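Notes from the Snack Counter

Hello again from the back half of the building! If you only read these items for the lunch news, skip to the end. Everyone else, pull up a chair, I've got a lot of sandwich to tell you about.

For anyone who joined since spring, our corner of Purnstead is collecting demonstrations for Flisa, the model that's supposed to learn how to run a small convenience counter. It learns from watching. One of us drives the two arms through a job from start to finish, the joint positions and camera views get saved together, and then we do it again, and again, and (you guessed it) again. June was sandwich month. The job goes like this: sandwich on the cream tray, pick it up, put it in the wicker basket on the right, let go, back off.

Sounds like nothing, right? I thought so too. Then I sat down to drive and squashed the first one flat, because a triangle sandwich gives way a little when you pinch it and you can't feel that through the controls. You have to watch the bread. Miłosz is easily our best driver and his trick is to close the fingers slowly and stop a hair before you think you should.

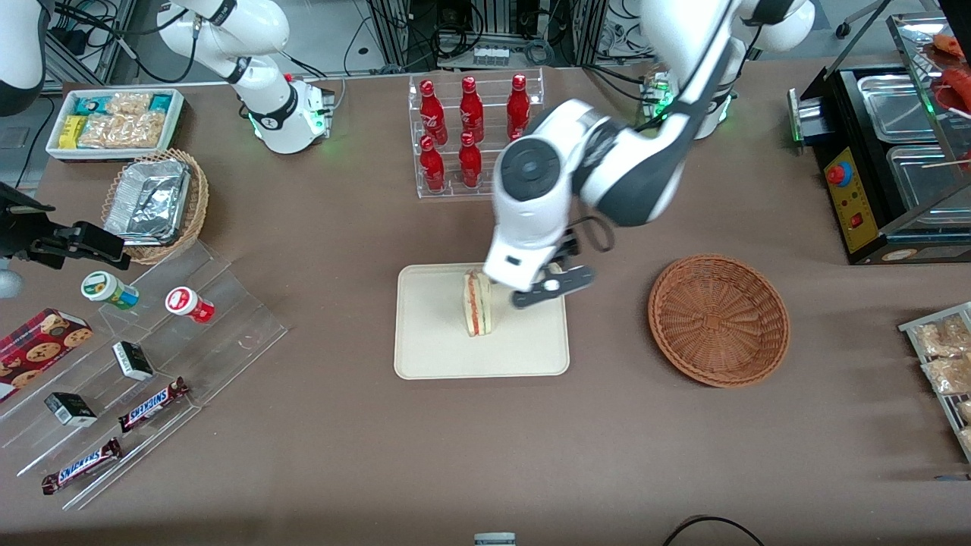 Left arm on sandwich duty, with the basket waiting next door.

We now have 1,767 sandwich episodes that passed review, and I've personally looked at more of them than is good for a person. Reviewing is the part I'd like to brag about a bit, so bear with me. Lena wrote up three reasons to throw an episode out: the sandwich got dropped, the driver stalled for ages in midair, or a camera lost its signal partway. Everything else stays in, including the slightly ugly ones. I argued against that at first (I like a tidy folder!) but she was right. If Flisa only ever sees a perfect approach, it has no idea what to do when it comes in crooked, and it will come in crooked.

We also keep the rest of the counter stocked while we record. The cola rack, the Snickers bars, the jars, the cookies, all of it stays out, since a real counter is cluttered and we want the model to find the sandwich anyway. Between batches we shift a few things and change how the sandwich sits on the tray. Zdzisław made a shuffle sheet for this and taped it to the desk, and please, please follow it. When we each "just moved stuff around" we all moved the same stuff to the same places. Humans are terrible at random.

The other thing I'd nag about is the ending. A lot of us relax once the sandwich is over the basket and let go from too high up. Go down into the basket, open the fingers, then lift straight out. The model copies your lazy endings just as faithfully as your good beginnings, and Aleksi has a folder of training runs to prove it.

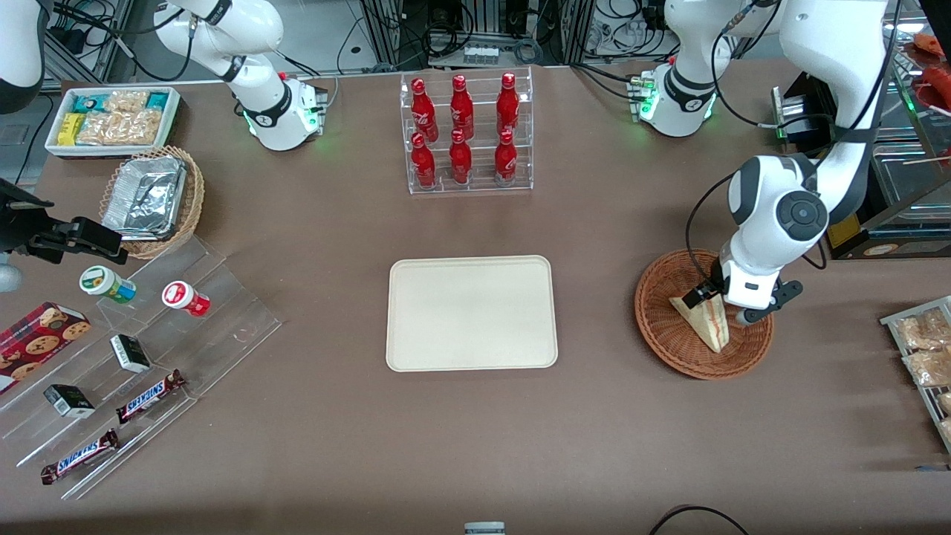

Do I need any robot experience to take a driving shift?
None at all, and a few of our steadiest drivers had never touched the controls before this spring. You'll get a practice block of 90 minutes with one of us sitting beside you, and nothing you record in it goes into the training set.

Next up is restocking, so we'll be asking the arms to put bottles back into the rack. Recep has been trying it in the evenings and reports that bottles are easier to hold than sandwiches and much harder to place. I believe him. The folks at Vonberg have asked for a copy of the sandwich set once the labels are finished, and Lena is working through those now, so if she has her headphones on, leave her be.

Driving shifts for the bottle batch open Wednesday. The sign-up sheet is by the kettle, mornings go fast, and if you want to swap, sort it out between yourselves and tell me after. Oh, and the lunch news: it's soup.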